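Mismatched plates and one dish rack

1 December 2024

I gave up on matching dinnerware in June, when the last bowl of our old set broke. Since then I have been buying single plates as I find them. Most come from the secondhand store in Garnton, and a couple came from Recep Değirmenci, who was clearing out his mother's kitchen and let me go through the boxes. We now have a cabinet where hardly anything goes with anything else, and I like it better than the set.

The problem is storage. The plates are different widths and some have raised rims, so they don't stack well. I started standing them in a wire dish rack instead. I wanted to see which ones could share a rack, so I got out a few of the ones we use most. 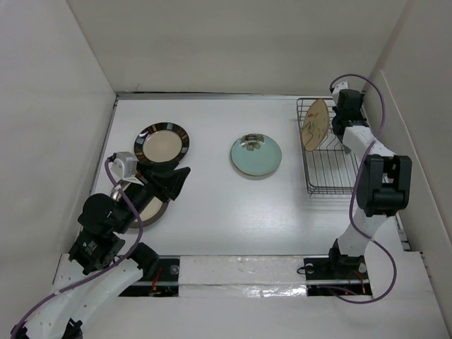

What goes in first

The tan one with the leaf-like markings went in ahead of the others. It leans a little. I don't mind that as long as it has a slot to itself, and I leave the next slot open.

The dark-rimmed plates are the ones I reach for at dinner. Food looks good on the pale centers, and the little colored patches on the rim keep them from looking too heavy. The blue-green one with the flower gets used for toast and for cake. 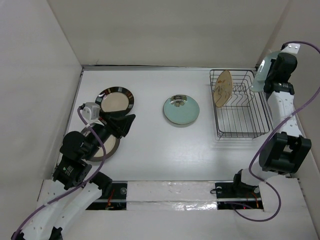
One in the rack, the rest still to go.

My favorite is the aqua one with berries on a branch down the side and white speckles all over. Necati Baysal thinks it's a Christmas plate. I use it all year. It isn't round like the dinner plates, so I stand it on end, and it takes up less room that way than I expected.

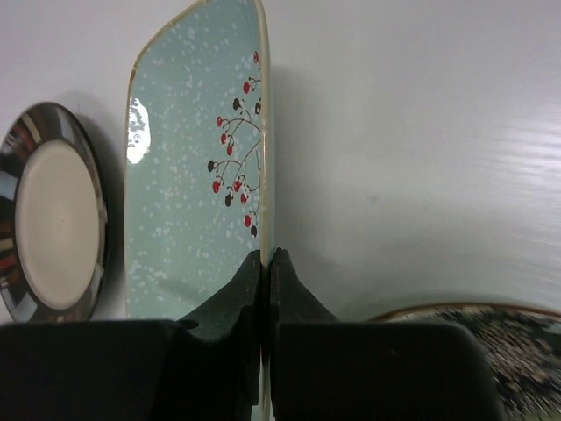
Red berries, a few dark ones, and a lot of snow.

I try not to let the rims touch. A chip on a plain white plate is annoying, but on a painted rim it's the only thing I see afterward. If two plates lean toward each other I move one over.
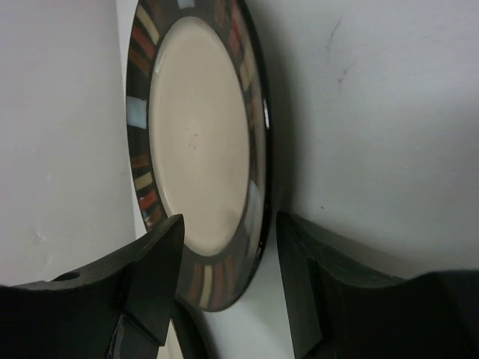
The striped rim, with red, orange, tan and pale blue on near-black.

I'm keeping the rack for the plates and putting the bowls on the shelf below. I still need to find a place for the big serving platter, which is too wide for any of it. For now it's on top of the refrigerator.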